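Working practice for two-arm benches
Handout 4, Handling Soft Materials
Module lead: Dagný Eyvindsson, Hidthorpe 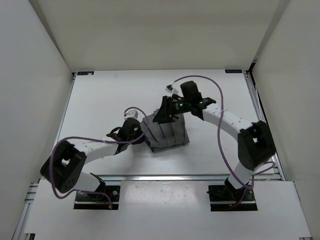
These notes cover what you are expected to do at a two-arm bench before, during and after a session. They replace last year's sheet. Bring them with you to the lab in July, as the sign-off form refers to the section numbers.

1. What the rules are for

Small arms are easy to treat too casually. They are light and they mostly move slowly, but a gripper closing on a fingertip still hurts, and an elbow joint can trap a hand against a rail. ISO 10218 deals with industrial robots and their integration, and ISO 12100 sets out the general approach to risk assessment. You should know what each one is for. You don't need to quote clauses in the written test.

Our own bench rules are stricter in places. Where the two differ, follow the bench rules.

2. Before power on

Check that both base plates are tight. Use the hex key kept at the bench and do not go beyond firm hand pressure.

Follow each cable with your eyes from the wrist to the base. There must be enough slack for the wrist to turn fully, and no loop should be able to catch on the other arm. Cables are the most common cause of lost sessions here. The Riis benches need extra care — their connectors work loose if the cable is pulled sideways.

Clear the table of anything that isn't part of the task. Pens, phones and spare screws all count.

Tie back long hair. Take off lanyards and loose scarves.

3. Speed and reach

Joint speed limits are set by the bench supervisor. The tip speed limit for teaching is 300 mm per second, and for any task where both grippers share the same piece of cloth it drops to 157. Do not raise either limit yourself, even for a test move.

Hands stay outside the rails while the motors are live. If the cloth has to be reset by hand, stop both arms first and wait for the supervisor's light to change. Stopping one arm is not enough.

4. Working with cloth

Fabric hides things. A gripper tip under a fold can't be seen from the front, so never assume the jaws are open or shut. Read the position on the screen.

When both grippers hold the same piece, do not command them apart by more than the flat width of the cloth. An arm pulling against the other one will heat its motors quickly. The cut-off on the Medier controller is set at 55 degrees. If it trips, leave the arms switched off until a supervisor has looked at them.

Use only the cloths from the drawer. They have no buttons, zips or loose threads. Wash them after 400 cycles and note it on the card.

Start every attempt from a crumpled state unless the task sheet says otherwise. Drop the cloth — don't arrange it. People who tidy the cloth a little before each run end up with results that can't be compared with anyone else's.

5. Recording

Write down failed attempts as well as good ones. A run counts as failed if the cloth leaves the table, if either gripper loses hold twice, or if you press stop for any reason. Give the reason in plain words. "Left jaw slipped off the corner" is useful and "error" is not.

File names follow the Cletametti scheme, given on the last page of Handout 2.

6. Shutting down

Open both grippers and take the arms to the rest position before cutting power. The joints have no brakes, so an arm left in the air will fall. Put the cloth back in the drawer, wipe the table with a dry cloth and sign the card.

Reading for next time: Handout 5, sections 1 and 2. Come with one risk you think section 3 has missed, written down, with a suggested rule to deal with it.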